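3.2 Cabling as found

Most guides to reusing office computers treat the inside of the case as a diagram. Our participants met it as a drawer somebody else had filled. Of the 469 machines that passed through the Plostbridge workshop, 37 were set aside for close study, and in those we asked people to trace every cable from end to end before unplugging anything. Hafstein, who ran the sessions, had allowed ten minutes per machine. This was optimistic.

Color helped less than we had hoped. Participants were happy to follow a red wire until it joined other red wires, at which point several of them went for coffee. Plugs were a better guide, and so were the ports on the board (Figure 4).

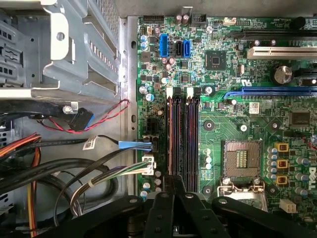 Figure 4. Interior of a desktop case with a Dell motherboard. Power-supply wiring lies at lower left, below the drive cage; the three SATA ports on the board are blue, black and blue.

Labels came up often in the interviews. A barcode on a cable was taken as a promise of information, and participants turned it toward the light with real interest, but a barcode tells a person very little without a scanner - and the workshop's scanner was in Grestov until April. Vídalín's coding sheet therefore records "label present" and "label useful" as separate items. The second column is mostly blank.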